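Getting grass stains, mud and that awful smell out of soccer gear

Soccer season at our place means two kids, one grown man who still thinks he's a winger, and a laundry room that smells like a pond from September on. I love it! I really do. But I've ruined enough white socks over the years to have opinions, so here is everything that works for us, plus a few things readers have sent in.

Mud first, and the big rule is leave it alone. I know you want to get that jersey straight under the faucet, and I did that for years, and all it does is push the mud down into the weave. Hang the whole mess over the porch rail and let it dry until it cracks. Then take it outside, give it a good hard snap, and go over what's left with a dry brush (an old nail brush is perfect). You'll be amazed how much ends up on the lawn. After that, turn it to the muddy side, rinse from the back of the fabric with cold water, and rub in a little liquid detergent.

Grass is trickier. It's more of a dye than a dirt, so it wants time. I mix one part white vinegar to two parts cold water, dab it on, and walk away for 30 minutes. Then detergent, worked in with a soft toothbrush, and into a cool wash. Check the stain before anything goes near the dryer. Heat sets grass like you wouldn't believe, and I have a pair of goalkeeper pants with green knees to prove it. Don't mix vinegar with bleach, ever, and don't reach for bleach on polyester kits anyway. It turns them yellow.

Blood on the socks (there is always blood on the socks) gets cold water and plain bar soap. Cold, cold, cold.

Now the smell. Jerseys and shin guard sleeves hang on to sweat in a way cotton just doesn't, and more detergent makes it worse! The extra doesn't rinse out, and it builds up a film that holds the stink. Use less than you think. Skip the fabric softener too, for the same reason. What you want is a soak: a sink of cool water, half a cup of baking soda, everything turned inside out, and leave it overnight if you can. Waraporn Sriwong, whose three boys all play for Womelton, wrote to tell me she keeps a lidded bucket of the stuff going in the garage all season and throws the socks in as they come off. I tried it, and I'm never going back.

Wash kits inside out at 40 degrees at the very most if your machine shows Celsius, or on "cool" if it only has words. Names and numbers on the back will last so much longer. Zip up anything with a zipper and fasten the Velcro on the goalie gloves, or it'll grab the nearest jersey and pull threads all over it.

Goalie gloves, by the way, don't go in the machine at all. Put them on like you're about to save a penalty and wash your hands in lukewarm water with a drop of mild soap. It feels ridiculous and it works beautifully. Press the water out, don't wring, and dry them away from the heater with the palms apart so the latex doesn't stick to itself.

Cleats: knock them together, pull the laces and the insoles, and scrub the bottoms with a wet brush. An old butter knife gets the packed dirt out from between the studs. Stuff them with newspaper and change it after an hour, when the first lot is soaked through. Raimo Salminen swears by a dry tea bag in each shoe once they're dry, and his mudroom smells better than mine, so I've started doing it. 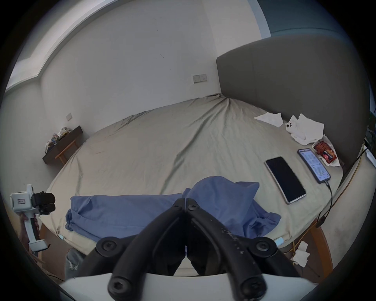

DRYING, FOLDING & PUTTING AWAY

Air drying is kindest to anything stretchy or printed. I hang jerseys by the hem, upside down, so the clothespin marks don't land on the shoulders. If you have to use the dryer, go low and take things out while they're still a tiny bit damp.

Fold jerseys with the number on the inside and try not to crease across the print. Please don't iron over it! If a jersey really needs pressing, turn it inside out and lay a thin dish towel on top.

I keep one full set per kid (shirt, shorts, socks) rolled together with a rubber band, and on game morning they each grab a roll. It takes me 5 minutes the night before and saves so much yelling. Shin guards go in a mesh bag on a hook, never back in the sports bag, and the bag itself hangs open, upside down, until the next practice.

End of the season, wash everything one more time even if it looks clean. Old sweat you can't see turns yellow in the closet by spring.

READER TIPS

Chutima Rojanasak: Shaving foam on white boot trim. Leave it a few minutes, wipe off with a damp cloth.

Calum Pollock: For pine sap from the bench, rub with hand sanitizer before washing. Test a hidden spot first.

Got one of your own? Send it in, I try them all!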